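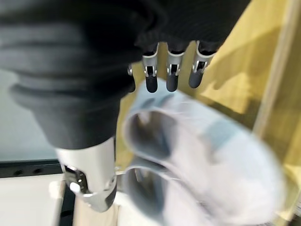 How to sort out a shoe pile by the door

Most advice on this starts with buying something. I'd leave the shops alone for now, as a new rack in a full hallway is one more thing to trip over.

1. Take every pair out and put back only what got worn in the past 2 weeks.

2. Wipe the soles. Sprays that promise to kill smells are mostly perfume, in my view. Newspaper stuffed in overnight did as much for me.

3. Measure the gap behind the door with the door open. Then look at benches. Two levels will do, slippers on the lower one.

4. Ignore any "holds 12 pairs" label. I'd like to meet the feet they measured.

5. Leave boots out of it until November. 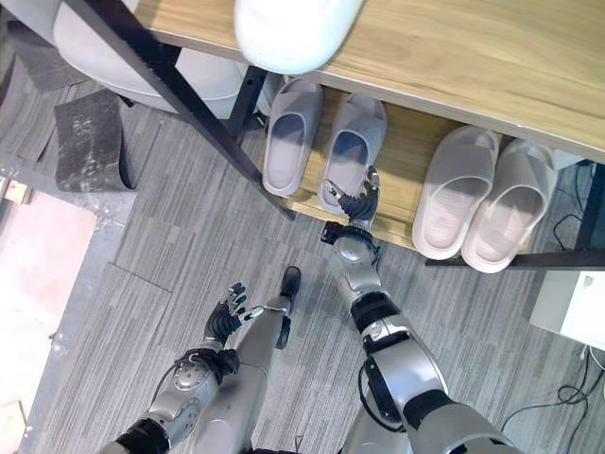 Yvette Gagnon wrote to say that step 2 is wrong for suede, and that newsprint left grey marks inside her pale pair. Fair enough. Use plain paper for those.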